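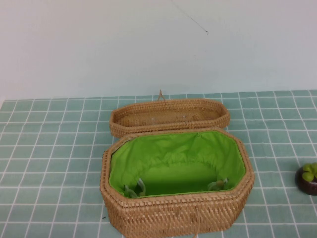 A woven rattan basket with its lid off.

The word "handmade" has been stretched so far that I've stopped reading it on labels. It sits on soap and crackers, and on a candle that smells like a carpet store. Last November I paid 102 dollars for a basket because a card tied to the handle told me the maker's first name. I never checked whether she existed.

Duangjai Rojanasak thinks I was a fool, and she's in the business. She imported baskets for years before closing her shop, and she has a low opinion of the cards. "You could print 3000 of them in an afternoon," she told me. "Who's going to phone the village?"

Sellers will tell you the cards mean something. Jimesa, an online homewares store, calls its range "honestly made", a phrase I asked them to explain. The reply ran to two pages and managed to avoid naming a workshop. Goltik, which sells much the same goods at a lower price, at least didn't bother with a story. Its catalogue lists 257 items under "artisan", including a plastic dish rack.

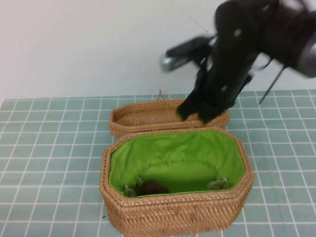
None of this would matter much if the price didn't ride on it. Eduardo Talavera, who repairs cane chairs out of his garage, reckons buyers are paying for a feeling, and he's not sure the feeling is worth less than the object. I'm not so generous. If the extra 40 or 50 per cent went to the weaver, fine. I asked five sellers what share did. One answered, and the answer was that it varied.

Talavera's own test is plain enough. He turns the thing over and looks at how the ends are tucked in. Sloppy ends mean a rushed job, whoever did it and wherever they live. It tells him nothing about wages, and he doesn't pretend it does.

Natsumi Maruyama has tried to do better. Her small certification scheme asks for payment records before it hands over a label, and so far it has signed up two sellers. She says more are interested. I've heard that before — usually from people with a label to sell — but she did show me the forms, and they were dull in a way that gave me some hope.

My own basket holds onions now. One side has started to unravel and I've lost the card.

Contact us | Copyright 10/26/20 | Back to top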